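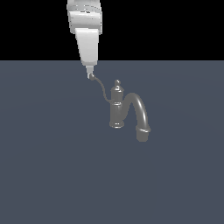 Chapter 10
Soil Water and Drainage

Water enters soil through pores of many sizes. Large pores drain under gravity within a day or two of heavy rain. Small pores hold water against gravity, and plant roots draw on this supply between rains. The amount left once free drainage has stopped is called field capacity.

Texture sets most of this behavior. Sand drains fast and stores little. Clay stores a great deal but holds much of it too tightly for roots to use. Loam falls between the two.

Section 10.1 defines the terms used to measure soil water. Section 10.2 covers flow through layered soils, using the Trornton field trial, in which Tomar and Dhillon sampled 73 plots over two growing seasons. Section 10.3 deals with the spacing and depth of buried drains.

Readers should know the density and pore space formulas from Chapter 4. Problems begin on page 129.

Key terms: field capacity, wilting point, infiltration, perched water table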